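생활공간디자인 스튜디오 기말 프로젝트 보고서
식탁 위 과일 차림: 접시 하나와 과일 한 무더기를 어떻게 놓을 것인가

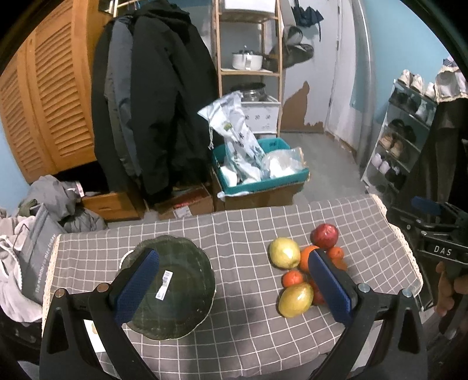

그림 1. 격자무늬 식탁보 위의 초록 접시와 과일

조원: Yaroslav Vakulenko, Brynhildur Snorradóttir 외 2명 (총 4명)
제출본 (중간발표 피드백 반영함)

1. 주제 선정 이유

처음 주제는 '1인 가구의 식탁'이었음. 범위가 너무 넓다는 지적을 중간발표 때 받음. 그래서 식탁 전체 말고 과일 차림 하나로 좁혔다. 과일은 조원 네 명 다 집에서 먹고, 재료비도 적게 들고, 남으면 먹으면 됨.

질문은 두 가지로 정리했다.
- 접시와 과일을 따로 떨어뜨려 놓았을 때 사람들은 어디부터 손을 대는가
- 식탁보 무늬가 물건을 놓는 자리에 영향을 주는가

두 번째 질문은 Yaroslav가 9월에 낸 아이디어. 집에서 바둑판무늬 식탁보를 쓰는데 가족들이 자꾸 줄을 맞춰서 컵을 놓는다고 함. 선행연구는 별로 못 찾음. 식기 색과 음식 색 대비에 관한 글은 많은데 식탁보 무늬를 다룬 건 거의 없었다. (우리가 검색을 덜 했을 수도 있음)

2. 준비

식탁보: 회갈색 바탕에 흰 격자. 가장자리에 크림색 레이스가 달린 것. 후보가 하나 더 있었는데 무지 흰색이라 비교용으로만 사용. 다림질은 안 함. 잔주름이 있으면 격자선이 살짝 휘어 보이는데 실제 집 식탁이 그렇다고 생각해서 그대로 갔다.

접시: 짙은 초록색 둥근 접시, 큰 것. 테두리가 완만한 물결 모양이고 가장자리 선이 조금 밝다. 과일이 대부분 노랑~빨강 계열이라 초록이 잘 받쳐줄 거라 예상했음. 가운데 바코드 스티커가 붙어 있다. 교수님 지적사항이었고 5장에 따로 적음.

과일: 사과, 오렌지, 작은 주황색 과일, 망고처럼 생긴 노란 것, 연한 연두빛 도는 둥근 것 등. 크기와 색이 골고루 섞이게 하는 게 기준이었고 품종은 안 따졌다. 색이 겹치는 걸 일부러 몇 개 넣음. 전부 같은 색이면 고르는 이유가 안 보이고 전부 다른 색이면 너무 전시용 같아서.

장소: Pavham 생활관 2층 공용실. 오후 시간대. 과일과 소품은 Brudik에서 한번에 구입. 영수증은 부록에 붙임.

3. 진행 방법

참가자 10명. 같은 과 학생 여섯, 다른 과 넷. 한 사람씩 들어와서 식탁 앞에 서고, 우리는 한마디만 함. "손님이 온다고 생각하고 차려 주세요." 그 이상은 설명 안 했다. 설명을 길게 하니까 예비 때 사람들이 자꾸 우리 눈치를 봤음.

시작 상태는 매번 비슷하게 맞춤. 접시는 왼쪽, 과일은 오른쪽에 모아 놓기. 과일끼리 붙어 있게. 사과는 뒤쪽, 노란 망고 모양 과일은 앞쪽. 완전히 똑같이 맞추려고 마스킹테이프로 표시할까 했는데 테이프가 보이면 거기 놓으라는 뜻으로 읽힐까봐 포기했다. 그래서 회차마다 조금씩 차이가 있음. 한계점에 씀.

제한시간 없음. 제일 오래 걸린 사람이 102초, 제일 빨랐던 사람이 35초. 끝나면 짧은 인터뷰. 질문은 세 개. 제일 먼저 집은 게 뭔지, 왜 그 자리인지, 마음에 안드는 데가 있는지.

4. 결과

4-1. 접시를 옮기는가

예상과 제일 달랐던 부분. 우리는 다들 접시를 식탁 가운데로 먼저 옮길 줄 알았다. 그런데 여섯 명은 접시를 안 건드리고 과일부터 집었음. 이유를 물으니 "이미 놓여 있어서". 남이 놓아둔 접시는 자리가 정해진 물건처럼 보이는 듯. 과일은 반대로 '아직 안 정리된 것'으로 보였다고 한다. 모여 있긴 해도 그릇 밖에 있어서 그런 것 같다.

4-2. 첫 번째 과일

앞쪽에 있는 노란 과일을 먼저 집은 사람이 다섯. 가깝고 크고 눈에 띄고. 오렌지가 셋. 나머지 둘은 뒤에 있는 빨간 사과부터 집었는데, 둘 다 "큰 걸 뒤에 세우고 작은 걸 앞에 채우려고"라고 답함. 사과부터 집은 두 사람이 시간도 오래 걸렸다.

작은 주황색 과일은 거의 항상 마지막. 틈 메우는 용도로 쓰였음. Brynhildur는 이걸 '쐐기 과일'이라고 부르자고 했고 발표 때도 그렇게 부를 예정.

4-3. 격자무늬

접시를 옮긴 네 명 중 세 명이 격자선을 기준으로 삼았다고 말함. 둥근 접시인데도 선이 접시 밑으로 지나가는 위치를 보고 맞췄다고. 무지 식탁보에서 다시 해본 한 명은 식탁 모서리까지 손바닥으로 거리를 쟀다. 한 명뿐이라 결론은 못 내리지만 재밌었음.

반대로 과일을 접시 밖에도 남겨둔 참가자는 격자를 전혀 의식 안했다고 함. 둥근 물건이 여러 개면 선이 가려져서 잘 안 보이는 건지, 그냥 그 사람 성격인지 모르겠음.

4-4. 색

초록 접시에 대한 의견은 갈림. 빨간 사과와 오렌지는 잘 산다는 의견 많았음. 연한 연두빛 과일은 접시 색에 묻힐 줄 알았는데 오히려 표면이 반들거려서 괜찮았다는 답. 식탁보 색에 대해서는 "좀 칙칙한데 레이스가 살린다" 하나, "할머니집 같다" 둘. 후자는 칭찬인지 확인 못 함.

5. 받은 지적과 수정

- 바코드 스티커. 왜 안 뗐냐고 하심. 참가자 두 명도 스티커 위에 사과를 올려서 가렸다. 다음에는 떼고 시작하거나, 아예 스티커 유무를 변수로 넣자는 의견 나옴. 최종 전시에서는 떼기로.
- 참가자 수 부족. 인정. 시험기간이랑 겹침
- 과일 종류를 표로 정리할 것 → 부록 2에 넣음
- '차림'과 '정리'를 구분 안 하고 썼다는 지적. 본문에서는 '차림'으로 통일하려 했는데 빠진 데가 있을수 있음.

6. 한계

시작 배치가 회차마다 미세하게 달랐던 점. 전원이 오른손잡이였던 점 (과일이 오른쪽에 있었으니 영향이 있었을 것. 좌우를 바꾼 조건을 못 했다). 뒤로 갈수록 과일에 멍이 들어서 참가자가 그쪽을 돌려 놓는 경우가 생김. 이건 4장 결과에 반영 안 됨.

7. 앞으로

전시 때는 같은 식탁보에 접시 색만 바꿔서 세 벌 차릴 계획. 접시 후보는 Magalhães 흰색, Stamau 회색, 그리고 이번 초록. 관람객이 과일을 직접 옮겨 볼 수 있게 하고 싶은데 위생 문제로 과 사무실이랑 얘기 중. 안 되면 모형 과일로. 모형은 가벼워서 잘 굴러가는 게 문제, 격자 위에서도 굴러감. 접시 테두리가 낮아서 걸리는 것도 없고.

역할: 섭외 및 인터뷰 Brynhildur, 식탁 준비와 시간 기록 Yaroslav, 표·부록·편집 나머지 두 명 공동. 부록 1 영수증, 부록 2 과일 표, 부록 3 인터뷰 답변 원문.

부록 3은 두번째 참가자 녹음이 중간에 끊겨서 메모로 대체함.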